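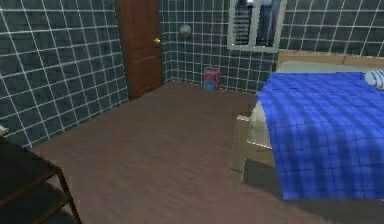

Render: Celina Żak

Quick one tonight, I have an early shift and a bag to pack. People keep asking what I do with the liver screening group so I'm writing it down once and then I'll just send the link.

We do hepatitis B and C testing. Finger stick, a form, a chair to sit in after. The van goes out to Rekevwood twice a month and parks behind the bus depot. Last August we tested 100 people in a single weekend, which was too many, the line went past the bakery and we ran out of forms. Since then we cap it. Some 30 a day, then we hand out cards with the next date.

Most of it is talking. Somebody comes for the free coffee, stays for the test, tells you about an uncle. A lot of folks were never vaccinated as kids and don't know it. A lot think hep B comes from sharing a plate. It doesn't. I say that all day long. 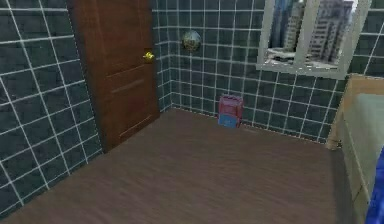
Rodel Sison
Outreach driver and patient navigator

Navigator is a big word for the part after the test. If the screen comes back reactive you need a blood draw, then a clinic, then maybe a specialist, and there's a hole between every one of those steps. I make the calls. I drive people. I sit in waiting rooms and eat crackers.

Clinic in Luangrath is good but it's 29 miles and the bus quits early. So gas money matters. Harico (the grocery people, not the bank) paid for our gas cards last year and I hope they do it agian. We asked for the same amount plus a bit for interpreters. Afia Bonsu wrote that application in one night and it's better than anything I could of done.

Interpreters, that's the other thing. Please stop using people's kids for this. I've seen a girl maybe 12 trying to explain a viral load to her dad. She did fine. She should not have to. 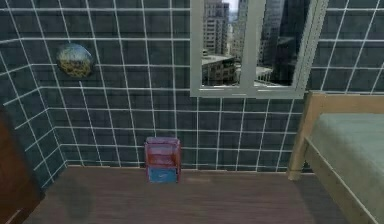

Follow-up is where I lose sleep. Six people from the fall still haven't gone for their second draw, and I have called all of them, more than once. Phones get cut off, people move, somebody's cousin answers and says he'll pass it on. I was leaving another voicemail tonight and looking at that round mirror up on the tiles, everything in it bent and blurry, and it's about what my call list looks like by now. Remzi Ekinci says write letters. Fine, I'm writing letters. Plain envelope, no logo, because people live with roommates and it's their business.

If you're one of the six and reading this, no one is mad at you. Just call. Or text, text is better.

Some other stuff before I forget:

Vaccines — yes, we have them again, adults too. Bring whatever records you've got. No records is OK.

Ayman Ashour is taking over the supply closet. Do not take gloves without telling him. I took gloves without telling him.

The new scheduling thing, Verkatik, is still slow and it logs me out in the middle of a form. Paper backup stays in the van for now, blue folder, behind the passenger seat.
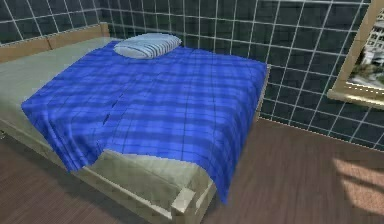

Single bed, blue plaid blanket.

Support night is still on for anyone in treatment, plus family. Same room upstairs, soup if Afia has time. You don't have to talk. Some people come and knit. We had a man who came for months before he said a word, and now he runs the sign in table and bosses everybody around.

Need drivers too. Clean license, patience, a car that starts. Mornings mostly. Leave a comment or catch me at the van, I'm the one with the thermos. OK packing now.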